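Skotel dining room and snack station, walk-through checklist
Checked by Kanyarat Onsri, 24th August

Walkways clear to both doors: OK. Big improvement, well done everybody!
Chairs, 8 checked for wobble: OK. Jayson Ignacio tightened the legs on two of them and they feel like new.
Extinguisher tag in date: OK
Outlet by the sideboard, cover plate: FIX. Hairline crack, still solid, request 1442 is in.
Tablecloth hem off the floor: OK. I love the mosaic tile pattern (so cheerful!) but please keep checking the corners for trip hazards.
Snack box on table: OK, with comments. An open cardboard box is fine for wrapped snacks and it's so easy to reach into. The rim is rough and torn, so let's swap in a fresh box before the next refill.
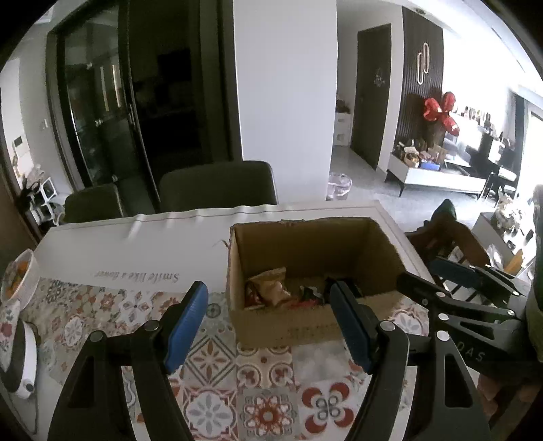
Wrapped items only, please, and anything opened goes in the trash the same day. Check dates every time you top up. Allergen card: MISSING. Jayson has a great one from the Brasard kitchen that we can copy.

Hand gel at the door: LOW. One 500 ml bottle left, order 6.
Window latches: OK
Lights: OK, and the new bulbs are lovely.

Next full check in November. Leave notes on the clipboard, I read them all!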